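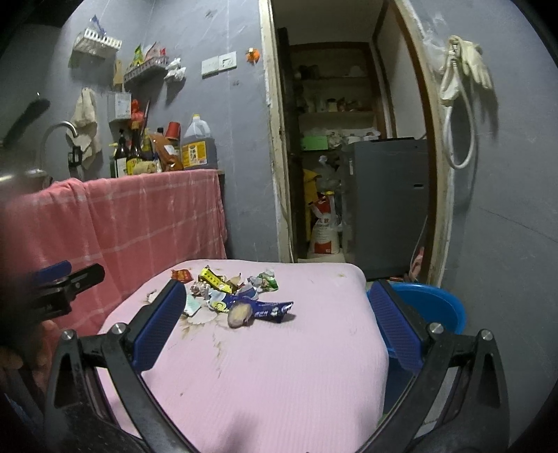 *Page last changed: 18/07/2025*

Dear Chutima,

Thank you for bearing with us since February – it's been a fuller few months than any of us expected, and I'm so pleased to be writing with good news about the snack table at Unville.

The table itself still has its pink ribbed cover with the faded flowers, which people seem very fond of, and by the end of a break the far half collects its usual heap of wrappers and scraps. Clearing it properly is what your grant has been helping us with! We've now run 24 tidying sessions, and wrappers go into one tub and food scraps into the other (the crumpled bits with food still stuck to them cause the most debate).

Of the £989 you gave us, £900 is spent, mostly on tubs, liners and the Furo hand brushes. Four sessions are left before the summer break, and I'd like to put the rest towards a second cover, so that one can be in the wash – if you're happy with that, do let me know.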